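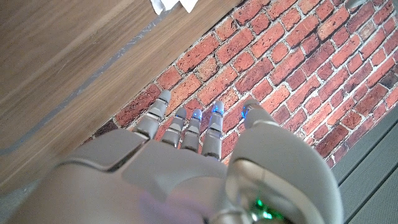

Viorica Ionescu told us in her first letter that she had stopped buying shoes by mail, and that if we sent her one more pair that pinched she would stop buying them anywhere. We kept the letter. She has ordered from us every February since, and most of what we do now was settled by answering people like her.

Skamell is a small shoe repair and shoemaking shop in Zaswood. We resole, restitch and stretch shoes that people already own, and we make a short line of walking shoes for feet that are hard to fit.

How we started

Abilio Aguirre opened the shop as a repair counter. He had worked for years in a factory that made work boots, and he wanted to fix shoes for a while and leave the making to others. The repairs showed him where shoes fail. Heels wore down on one side, toe seams split, and insoles had been cut up with kitchen scissors by owners trying to make room.

Kelly Moura joined him to run the orders and the books. She asked for the first walking shoe, the Lins, after a winter of turning away customers whose old pairs were past saving. The Lins is still our main shoe. It comes in 4 widths, and the last has been changed twice, both times at the toe.

What we do

Repairs make up the larger part of our work. We take leather shoes and boots of any brand, and some canvas ones -- call first if the sole is molded on. A full resole includes new heels and a check of the stitching.

New shoes are made to order. We do not keep finished pairs on the shelf, apart from the try-on sizes in the shop. Each year we make 500 pairs and then close the list until the next February.

Who works here

Abilio cuts and lasts. Akihiko Miyazaki does the stitching and most of the boot repairs. Keegan MacLeod finishes, packs and answers the phone in the mornings, and Kelly handles everything that comes by mail.

Prices and returns

A fitting is free. A deposit of $100 holds a place on the list and comes off the final price. If a new pair does not fit, send it back unworn outdoors and we will adjust it or return your money, including the deposit. Repairs are paid for on pickup.

Our leather comes from Kullurus, a tannery we have used from the beginning. Scraps are sold by the bag at the counter.

This page was last updated 10/31/21. The list for the coming year is open.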